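Notebook, small parts bench — November

Clear toolboxes, trial of three for the fixings store 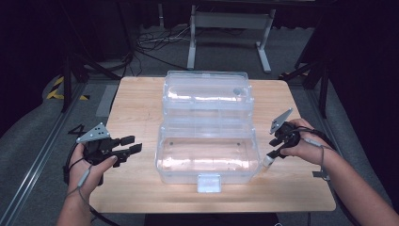

The old tins have to go before the end of the month and I want the replacement settled this week. They rust along the seams, the labels fall off, and you have to open four of them to find one bag of washers. Requirement as agreed: see-through, carried in one hand, closes properly, fits the 400 mm shelves in the Atulau room without hanging over. I have been leaning towards the tiered type, with an upper section that lifts towards the back and leaves the lower compartment open to the front, and a latch tab at the front centre that hangs down over the wall when undone. All clear plastic, so you can see the floor of the box from outside. Three suppliers sent one each: Okilix, Björklund, Flonalitz. I have marked them O, B and F on masking tape underneath.

Shelf fit first. O and B both go on with the lid shut and the handle folded. F is too deep by the thickness of its latch, which sounds like nothing until you walk past it with a sleeve. Could be turned sideways but then you lose a box per shelf. Not ruled out yet.

Morning, loading. Used the M4 and M5 assortments plus the odd bag of cable clips, same load moved from box to box. Total on the kitchen scale 792 g before the heavy stuff. All three fine at that. Added the M8 bolts to the lower compartment and carried each one to the end of the corridor and back. B creaks at the handle. O does not. F creaks when you put it down, which I think is the trays settling against the side wall.

Trays: O's upper trays have fixed dividers. B's lift out but are slightly loose and small washers get under them. I found two M3s under there after one trip down the corridor. F has the best dividers of the lot, proper slots, and they stay where they are put.

Opening and closing. Did 100 cycles on each latch, in two sittings, because my thumb gave up. Results as noted at the time:

O — no change that I can feel. Needs a definite press to shut. If you only half press it looks closed and is not, so check it before lifting.

B — got easier through the first sitting and then stayed the same. A faint white line at the bend of the tab. Will look again after it has been left shut for a week.

F — stiff at the start and stiff at the end. Fine for me, but one person on the afternoon shift has already said they would rather use the tin.

Tipping. With the lower compartment empty and the trays loaded, all three want to go over backwards when opened out fully. Expected, the weight all ends up behind. With the M8s in the bottom they sit flat. So heavy items go in the bottom, always, and that goes on the label inside the lid. It was not a problem with the tins and people will not think of it.

Visibility. Better than the tins, obviously, but the clear walls throw a lot of glare under the ceiling lights, worst on the tiered part where you are looking through several layers at once. Reading a bag label through two walls works. Through three it is guesswork. Tried the boxes on the lower shelf and it was better, less light straight down on them. Labels should go on the front wall of the lower compartment, to one side of the latch so the tab does not cover them when it is down. Black on white, the larger tape.

Static: these will pick up dust and stick to thin poly bags. Not important for fixings. Do not let anyone put boards in them. The board drawers stay as they are.

Cleaning. Wiped all three with the usual bench spray and a soft cloth. No clouding so far. Do not use the solvent wipes. I tried one on the underside of F, in the corner, and it went hazy straight away. Needs a line on the sheet by the sink.

Quantities. Shelf plan comes to 32 boxes if we go with O or B, two fewer if F goes sideways. That includes the spares for the goods-in trolley but not the van. The van can keep its tins until spring.

Where I have got to: O for the main store. The fixed dividers are a nuisance for the long screws but those can live in the lower compartment. Would like to use F for the pin and clip assortments on the side bench, where depth does not matter, if we can buy a small number without the carton minimum. B is out unless the price is a lot lower than quoted.

To do

Ask Okilix if the latch can be bought as a spare part.

Leave B shut and loaded, look at the white line next week.

Cut one sheet of tray labels and try it in O before ordering tape.

Measure the trolley again, the drawing has the old rail on it.

Tins: empty the top row first. M6 nuts are in the one marked rivets.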